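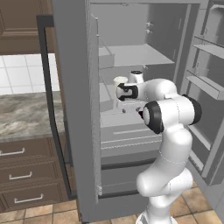
Equipment and Software Review: Inton Kitchen Task Pack

Prepared for the Student Robotics Program, Salow Technical College

Summary of Findings

The Inton Kitchen Task Pack is a simulation add-on for student teams working on household manipulation. It supplies a set of kitchens, a seven-joint arm with a gripper, and scripted tasks that involve doors, drawers, shelves and small objects. The program used it for one full term in the second-year project course and in the evening robotics club, which meets on Wednesday. We recommend it for teams that already have some experience with arm control. We do not recommend it as a first simulator.

How the Pack Was Used

Students in the project course were assigned to prepare an entry for the Hatovum Challenge, an intercollegiate competition in which teams submit a controller and have it scored on kitchens they have not seen. The assigned task was to reach a cup on a refrigerator shelf and bring it to the counter. Each team began with the door already open. Opening the door was offered as an extension, and two teams attempted it.

Over the term, the teams logged 1,639 attempts at the cup task. Of these, 1,225 ended with the cup standing upright on the counter. The remainder were divided among missed grasps, tipped cups, and collisions between the arm and the refrigerator. Collisions with the open door were the most common cause of failure in the early weeks and became rare once teams began planning the elbow position along with the gripper position.

Installation and Setup

Installation on the laboratory workstations took one afternoon. The pack requires a license key for each seat, and the keys must be renewed every term. Our technical staff found this inconvenient. The installer also places its files in a user directory by default, so students who moved to a different workstation had to download the kitchens again until the setting was changed. The relevant option is described on the last page of the manual and should be moved to the first.

Quality of the Kitchens

The layouts are believable. Counters, cabinets and appliances are placed at sensible heights, and the shelves leave the arm about as little room as a student would find at home. Surface detail is uneven. Marble, wood and tile are given textures, while appliance interiors are left in plain gray. This made no difference to teams that read object positions directly from the simulator. Teams that used camera input had more trouble, particularly with pale objects, and several asked for a way to change the color of the cup. The pack provides no such option.

Physics and Contact

Contact between the gripper and light objects is handled well at the default step size. At larger step sizes, the cup may slide out of a closed gripper with no visible cause. Instructors should fix the step size in the assignment sheet, as results obtained under different settings cannot be compared fairly. Drawers behave correctly. Refrigerator doors swing too freely and will drift after a light touch, a fault that Inton acknowledges in its release notes.

Documentation and Support

The manual is clearly written but assumes familiarity with joint limits and inverse kinematics. Students who had taken the introductory course managed without difficulty. Club members from other departments needed a separate handout, and ours is available from the program office. Requests for support were answered within two working days. One question about exporting logs was never resolved, and students wrote their own script for the purpose.

Comparison With Masanja

The program previously used the Masanja classroom simulator. Masanja is easier to install, runs on older computers, and includes lesson plans. Its scenes are limited to tabletops, so reaching into an enclosed space cannot be practiced. For the first-year course, we will continue to use Masanja. For competition work, the Inton pack is the stronger choice.

Student Feedback

The end-of-term survey drew 103 responses. Most respondents rated the tasks as difficult but fair. The most frequent complaint concerned the replay viewer, which cannot be paused while the camera is being moved. The most frequent request was for more kitchens with narrow aisles.

Recommendation

Approved for continued use in the second-year course and the club, subject to renewal of the existing licenses. Instructors adopting the pack should allow two class sessions for setup and orientation before assigning graded work.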